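Nelham Gripper Comparison: Frequently Asked Questions

Last revised in November. Questions not covered below can be sent to Junpei Miyazaki (arms and hands) or Valdemar Þorgeirsson (controllers and cameras).

What is being compared?

Two end effectors on the same pair of arms: a five-fingered hand on the left and a clamp-type gripper on the right. The object set is the molded shell set supplied by Kobori. Each effector is scored on approach, closure, lift, transfer and release.

Why run both on one robot and not on two identical ones?

Calibration. Two robots of the same model never gave us the same repeatability figures, and the difference was larger than the effect we wanted to measure. With both effectors on one body, the base, the table and the head camera are shared. The remaining difference between left and right arms is handled by swapping the effectors at the halfway point of each series.

How many trials are in the current data set?

2,539 completed attempts. A further 113 were discarded, nearly all for a lost camera stream or an operator stop before closure. Discarded attempts are kept in a separate log with the reason code and do not count toward either effector's score.

What counts as a successful grasp?

The object leaves the table, stays in the effector for 10 seconds and is released inside the target zone. A grasp that holds but shifts the object in transit is coded as a partial. Partials are reported on their own line and are never added to successes.

Which controller is used?

The Dilach controller runs both arms. We tried the Lustside controller in the first series and dropped it from the main comparison. Its force loop was good, but it could not switch between a hand profile and a clamp profile without a restart. The Lustside results are still in the appendix for anyone who wants them.

Are the attempts autonomous or operated by a person?

Both. Each series has an operated half and a scripted half. The operated half tells you what the effector can do when someone else solves the planning. The scripted half tells you how much position error it forgives. Please do not average the two.

How is grip force set?

The clamp closes to a force limit, set once per object class. The hand closes to a joint torque limit on each finger, with a lower value for the thumb. The two limits are not equivalent and we have not tried to make them so. Matching them would mean running one effector outside its useful range.

Does the hand do better on curved shells?

On full-size shells placed dome up, yes. It can spread over the top and does not need an edge. The clamp needs a flange, a lip or a thin wall. Where there is one, the clamp is faster and its release is cleaner. On shells with no exposed edge the clamp mostly pushes the part across the table.

What does the idle arm do during an attempt?

It parks clear of the work area. For the hand we use an open, palm-up pose in front of the table, which leaves the finger joints at a known starting position for the next series.

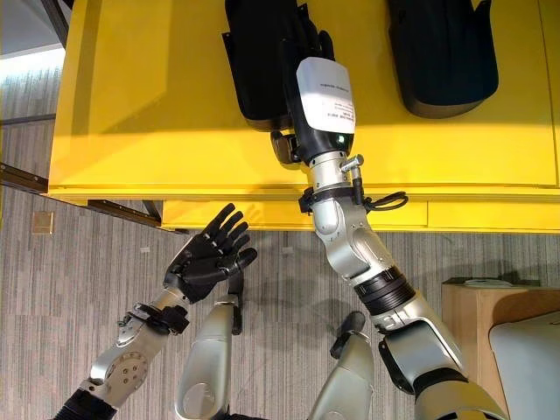 The park pose is stored per effector, so it has to be reloaded after the halfway swap. If it is not, the controller applies the clamp's pose to the hand and the wrist ends up too close to the table panel. The collision check will catch this, but the fault has to be cleared by hand and the attempt goes in the discard log.

How should cables be routed at the wrist?

Leave a loop long enough for full wrist rotation and check it at both joint limits before starting. Series 3 lost 354 attempts' worth of force readings to a connector that had worked partly out. The grasp results from those attempts are valid; the force columns are blank.

Do black parts cause trouble for the camera?

Depth is noisy on dark, smooth surfaces, and worse under mixed daylight. We fixed exposure on the table color and accept some loss of detail on the parts. Automatic exposure was tested and gave larger position errors each time an arm entered the view.

Can I request the raw logs?

Yes. Write to Valdemar with the series number and the effector. Logs are sent as one archive per series, including the discards. Video is available for the scripted halves only.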